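Giner Tea Post: your questions answered

Last updated 20/04/2020

We've had a lovely pile of letters since the swap opened to new members, and the same questions keep turning up in them, so we've put the answers in one place. Have a read, and write to us if yours is missing!

What is the Tea Post?

It's a swap by letter. You send a small parcel of tea to another member, and a different member sends one to you. There are 200 of us at the moment, some with cupboards full of oolong and some who have only ever drunk builder's tea and fancy a change. Both sorts are very welcome (the builder's tea people are often the most fun to send to).

Do I need to know a lot about tea?

Not at all. If you can boil a kettle, you're in. Tell us what you like on the joining form, even if it's just "strong, with milk", and we'll try to match you with someone who'll enjoy choosing for you.

Loose leaf or bags?

Either, and a mixture is great. Bags travel well and are easy to share out at work. Loose leaf gives you more to look at and sniff, and you can brew it as weak or as strong as you please. Please put the name of the tea on every packet. Mystery teas sound exciting until you're up at two in the morning after a very strong black one. 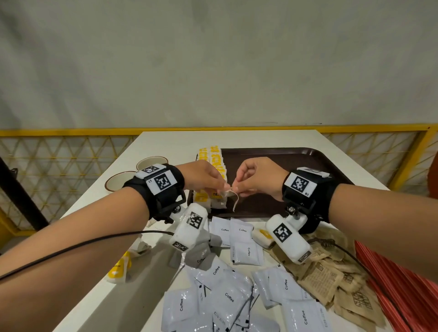
How much should I send?

Enough for 8 cups. With bags that's easy. With loose leaf, a heaped teaspoon a cup is plenty for most black teas, and you can go a bit heavier with big fluffy leaves like white tea. You can send more if you're feeling generous, but keep the parcel thin enough to go through a letterbox so your partner doesn't have to queue at the depot.

What temperature should the water be?

Black and herbal teas like it just off the boil. Green tea is much happier at 80 degrees, and this one change has won over so many people who thought they hated green tea! If your kettle has no setting for it, let it stand with the lid open for a few minutes before you pour.

How long do I leave it?

Start with three minutes for black, two for green and five or more for herbal, then taste. Good oolong can be brewed again and again from the same leaves, and the second cup is often the best of the lot.

Can I send flavoured tea?

Yes, but wrap it separately. Smoky teas and anything with peppermint will creep into everything near them. Feng-yi Shek once posted a gentle jasmine next to a lapsang and they both arrived tasting of bonfire.

How should I keep my tea once it arrives?

Somewhere dark and dry, away from the cooker and the spice rack. A tin with a tight lid is ideal. Green teas fade quickest, so drink those first. A sturdy black tea will sit quite happily until the November swap.
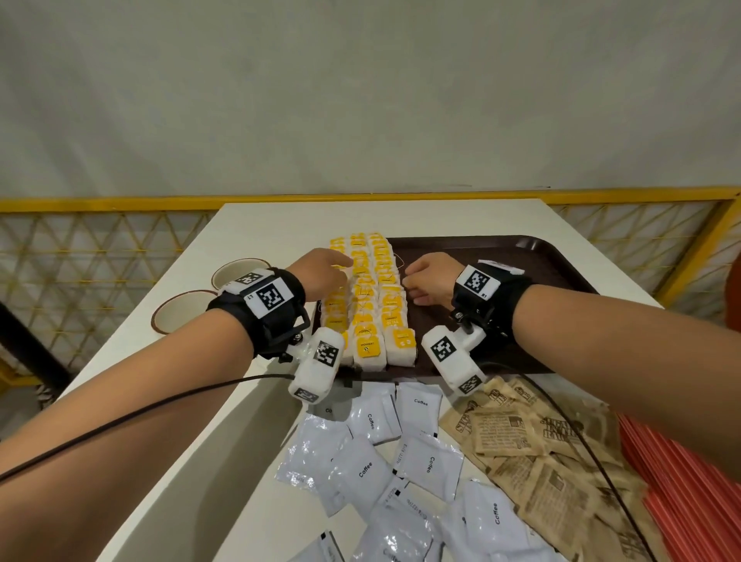
Hsiu-ying Chien wrote in to say that she would add one thing to this: keep a little notebook by the tin, with the name of each tea and how long you brewed it, so that when your partner asks which one you liked you have a proper answer for them. We love this idea and have started doing it ourselves.

What if I really don't like what I'm sent?

It happens! Try it cold first, left in the fridge overnight, as plenty of bitter teas turn soft and sweet that way. After that, pass it on to a friend.

Can I swap with someone abroad?

For now we only match people within the UK. Shu-fen Tai looks after the matching and keeps a list of anyone who'd like to go further afield, so do tick the box on the form.

When is the next swap?

Names go out in the first week of November. Forms need to reach us before the end of the month before.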